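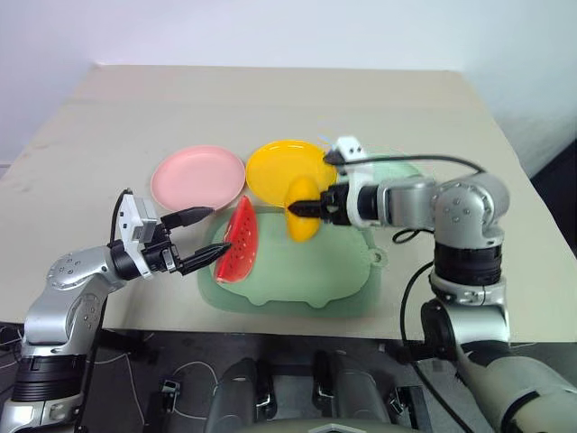
How long should a sourdough starter rest before its first loaf? Give it 18 days if you can stand the wait, and feed it every morning.

Speaker notes, January
By the Brallik Bread Circle

Welcome folks in, let them find a chair — then tell the story of my first loaf, the one I could have propped a door with. Mention the Bodin flour (I buy far too much of it). 200 grams to start, five folds, and please, please don't rush the second rise!

Comments

doughmother: Mine took 5 weeks and I still love it.

rye661: Will you cover rye next time?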